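Home Tickets Dealer Help Catalogue Log Out

Subject: Dealer order import rejecting paper lines
Opened by: Marina Sarantis, Esten office supplies
Status: Open

Sunday's order file from our Erkbridge warehouse stopped partway. The toner and filing lines went through. Every A4 copy paper line came back "unit not recognised".

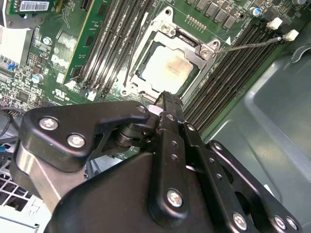
The file has 3,000 lines and 800 were rejected. I re-saved it as CSV and sent it again, with the same result. Log attached.

Update, 10:40 am. Stelios Fragkou checked the Zervas catalogue feed. Paper used to be listed by the ream of 500 sheets. The new feed lists it by the carton only. 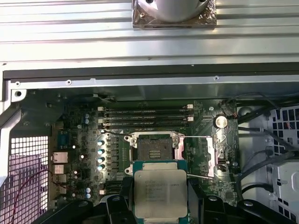 Our reorder sheet still uses the ream code. I changed 4 lines to the carton code by hand and they imported, but the price came through per ream, so I cancelled them. 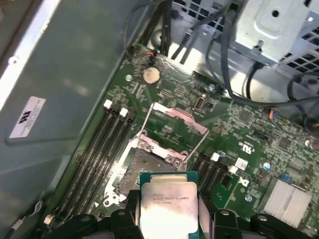

Dealers are waiting on the coloured stock as well. Please advise whether to hold the order or send it by email.

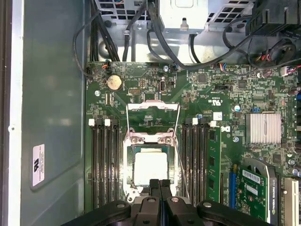

Vangelis Ververidis: Hold it for now. The Lasberg price list hasn't been switched over to cartons. I've asked for it to be reloaded tonight. Resend the rejected lines only, or you'll double up on toner.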